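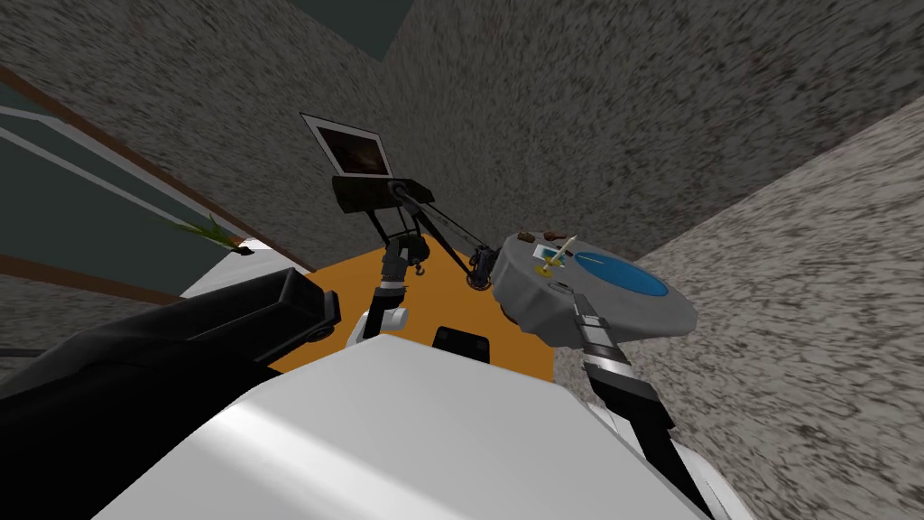 Unit 6: Closed-Loop Control of a Two-Arm Manipulator in Simulation

Course materials prepared for the Robot Software sequence, Sýkora Institute. Students should read this handout before the laboratory meeting and bring a working copy of the Etent planning library.

6.1 Purpose of the unit

In Unit 5, students commanded a single arm through a list of joint positions and ignored contact. Unit 6 introduces objects that are held while the arms move. A held object changes the problem in two ways. The planner must treat it as part of the arm for purposes of collision checking, and the controller must limit acceleration so that loose items resting on it do not slide.

The standard exercise uses a two-arm robot at a table. The right arm supports a round tray carrying small items. The camera view used in this unit is taken from above the robot body and is strongly tilted with respect to the room. Students are reminded that image axes and world axes do not agree in this view. Any pose estimated from it must be transformed into the base frame before it is passed to the planner.

6.2 Software structure

The exercise code is divided into four processes.

Perception receives the rendered view and publishes a pose for the tray rim and for each detected item.

State estimation combines those poses with joint readings.

Planning is performed by Etent, which returns a path as a sequence of joint vectors.

Control runs in Kallero at 200 Hz and tracks the path.

Perception is much slower than control. In the default configuration a new pose arrives every 40 ms, so the controller completes eight cycles on each estimate. Students must not block the control loop while waiting for a pose. Use the most recent estimate and check its time stamp. An estimate older than 200 ms is to be treated as missing, and the arm should be brought to a controlled stop.

6.3 Tray orientation

The tray may be tilted in the base frame as well as in the image, and the two must be kept apart. Let n be the unit normal of the tray surface and g the unit vector opposite to gravity, both in the base frame. The tilt angle is the inverse cosine of the dot product of n and g. A common error in past submissions was to compute n in camera coordinates and g in base coordinates. The result is a number that looks reasonable and is wrong by the full camera rotation.

The rim of the tray is scalloped. A plain circle fit to the rim edge therefore leaves a residual that repeats along the edge - this is expected and should not be removed by smoothing the image. Fit an ellipse to the outermost points and reject outliers before solving for the normal.

6.4 Collision model

Both arms share the space over the table. Each arm segment is approximated by a capsule, and the tray by a flat cylinder attached to the right gripper. The attachment must be declared in the planning scene at the moment the grasp is confirmed. If it is declared late, Etent will report a start state in collision and return an empty path.

Students who use the Fatier visualizer may display the capsules over the robot model. Gripper capsules are drawn slightly larger than the geometry on purpose. Do not reduce them in order to make a plan succeed.

6.5 Laboratory assignment

Load the scene with seed 331. Write a node that plans a motion of the right arm from the starting pose to one in which the tray is level, while the left arm holds its position. Submit the source, a log of tray tilt against time, and a short statement of how your node behaves when perception messages stop.

Grading considers correct use of frames first, then handling of stale data, then smoothness of the motion. Total execution time is not graded.

6.6 Reading

Course notes, Unit 3 (rigid transforms) and Unit 4, section 2 (time stamps and buffers). The Kallero configuration guide, chapter on rate limits, is recommended - particularly for students who did not complete the optional part of Unit 5.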